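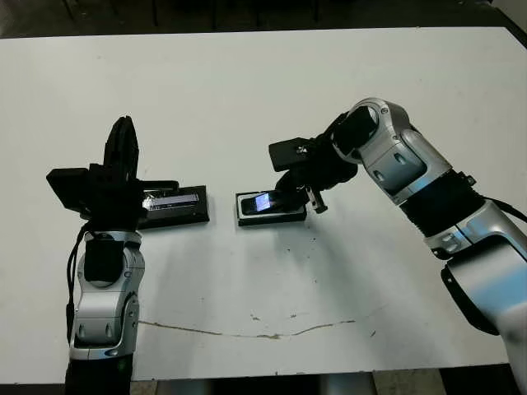 About Gronero

Gronero is a small bench assembly and kitting shop in Nosirholm. We put together handheld devices, seat them in their trays, fit the brackets and pack the finished units for other companies. Most of our customers make a product in runs too short for a large contract line.

Sheldon Fraser started the business in a rented unit behind the old Belhaj printing works. The first order was 300 wall holders for a ticket scanner. Aravind Bhat joined the following September to run incoming parts and inspection, and the two of them still divide the work that way. Sheldon quotes the jobs and sets up the benches. Aravind decides what goes onto them.

What we work on

Our regular work is small electronics and the pieces that hold them: phones in trays, display modules, mounting brackets, cradles and covers. Customers send us the parts, or we buy them in from a list. A job can be as small as one carton. The largest order we have shipped was 1909 units, sent out in four deliveries for Wisteto.

We don't design products and we don't repair them. If a part arrives that doesn't fit its drawing, we set the lot aside and call the customer before going any further. 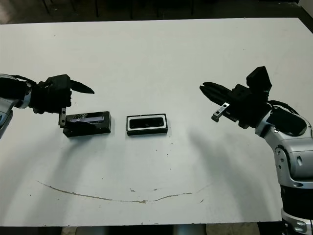
Brackets take up more of our time than anything else. They come in mixed finishes, and two that look alike can differ in where the hole sits. Each type is checked against a signed sample when it arrives and goes into its own bin with the part number on the front. We keep 347 part numbers on the shelves at present. Old samples are kept for two years after the last order.

Trays are handled the same way. We check the rim and the recess, then try a device in the first tray from each carton.

The benches

We work on plain white tabletops. A dropped screw shows up on white, and so does a scratch on a black part. The tops get used hard and we don't replace them for looks.

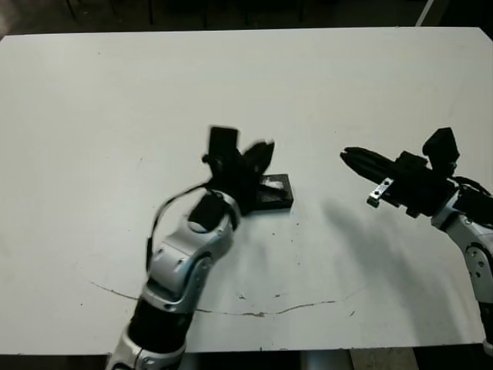
Every new job gets a trial on the bench before we confirm the price. Sheldon lays out the parts, we build a few, and the customer gets a written note of anything that slowed us down. The top used for trials is smudged and has a thin brown line curving across it like a crack. A flat black piece still stands out well against it, and that is all we need from a table. Trials normally take one day.

Visiting and contact

Customers are welcome to come and look at their job on the bench. Please call a day ahead so that we can put other customers' parts away. We are in Unit 485 at the Nosirholm yard, second door past the loading dock. Parking is on the left.

For quotes, ask for Sheldon. For deliveries and questions about parts already with us, ask for Aravind.

Page last updated May 17, 2019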